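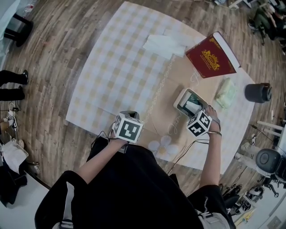

## Box score import drops the doubleheaders (April)

**Opened by:** Cường Lại
**Product:** Findo scorebook, league edition
**Status:** waiting on Tsang

Hi folks, and thank you for picking this up so quickly the last time I wrote in. I keep the stats for the Flinley town baseball league, old paper scorebooks and all, and I've been moving the whole archive into Findo over the winter. It has been a pleasure for the most part! I found my own uncle's only home run in there, which nobody in the family quite believed.

My trouble is with doubleheaders. When two games between the same clubs share a date, the second one overwrites the first and I lose a whole afternoon of baseball. The import page tells me 1,091 games were read, and that matches my file, but the season list comes up short. I noticed it when our old lefty, who pitched both ends against Cludumow one summer, showed up with a single start.

**What I've tried so far**

- Re-saved the file as plain CSV and imported it again (same result)
- Put a 1 and a 2 in the "Game No." column
- Changed the second game's start time to 4:15 pm, which did bring it back, but then the standings counted it as an exhibition
- Imported only the Cludumow games, to keep things small. Still one game per date

**Reply from support**

Thanks, Cường, and what a lovely project. Could you look at the column header for us? The importer wants "GameNum" with no space or period, and it skips any header it doesn't know without saying a word. Please try one season first, and keep the file under 2,000 rows. Clear the old import before you start or you'll have both sets.

**Update, 9:40 pm**

Well, that got me most of the way, bless you. I renamed the column, cleared the season and ran it again, and both Cludumow games are there, with the lefty credited for two starts and 14 innings between them.

One thing is still off. In the suspended game, the one called for darkness and finished the next morning, the batters get credit for two games played. My shortstop has been stuck on 100 career games in our printed yearbook forever, and Findo gives him one more. I'd hate to hand him a game he didn't play, fond of him as I am.

**Reply from support**

Reproduced here with your file. Suspended games need a "Resumed" flag and the importer doesn't read one yet. Passing this to Tsang on the data side. For now, enter the resumed innings by hand under the original date.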